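Search this site
Enter keywords
Go

Counting trilobite moult pieces from the Petton shale: project report

2019-07-10

Background

Trilobites grew by shedding their outer skeleton, as crabs and insects do now. A single animal could leave many shed skeletons behind, so a bed full of trilobite pieces does not tell you how many animals lived there. Our project looked at one box of loose shale from the Petton cutting and tried to work out which pieces were moults and which were probably bodies.

The box was given to the department in December. It held 197 pieces with some trilobite on them. Most were smaller than a thumbnail. We worked on it in the shared teaching lab on the upper floor, at the long table by the sink.

Method

Each piece was brushed, given a number and looked at under a low-power microscope. Images went straight to the lab computer over the network, and measurements were made there later. We recorded three things for every piece: which part of the skeleton it was, its width in millimetres, and whether the free cheeks were still attached to the head.
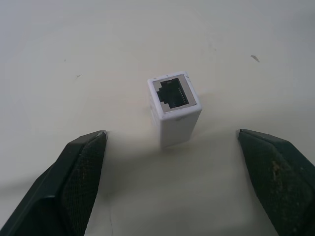 Fig. 1. RJ45 network coupler, white housing.

The free cheeks matter because many trilobites opened along the seams beside them when they moulted. A head with both cheeks in place is more likely to have come from a dead animal. A head without them may be a moult, but it may also be a body that fell apart on the sea floor. We scored these as "uncertain" unless other parts lay close by on the same slab.

To check our scoring we each did the first 60 pieces separately and then compared sheets. We disagreed on 3 of them. All were tail pieces with a broken front margin, and after that we agreed to leave broken tails out of the width measurements. 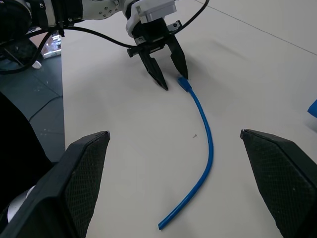 Widths were put into bins of one millimetre and plotted as a bar chart. If the pieces came from many moults of growing animals, we expected several humps, one for each growth stage. We used the method in our course handbook and did not try anything more advanced.

Results

Tails were the most common part, followed by heads without cheeks. Complete skeletons were rare and all of them were small. The bar chart for tails showed two clear humps and a possible third at the large end, where there were very few pieces. The head chart was flatter and we could not separate the stages with any confidence.

Loose cheeks were scarce. They are thin and light, so a weak current could have carried them off — or whoever filled the box may have missed them.

Discussion

We think most of the material is moults. The main weakness is collecting bias: the box was picked by hand, and larger pieces are easier to spot. A bulk sample, split and searched in full, would be a better test.

Comments

Himix
Did you try lighting from one side? Cheek seams show up much better that way.

Cavalcanti
I would like to see the tail chart with half-millimetre bins. Two humps could become three.

Talent
We had a similar box with 700 bits in it and only got through the heads. Well done for finishing.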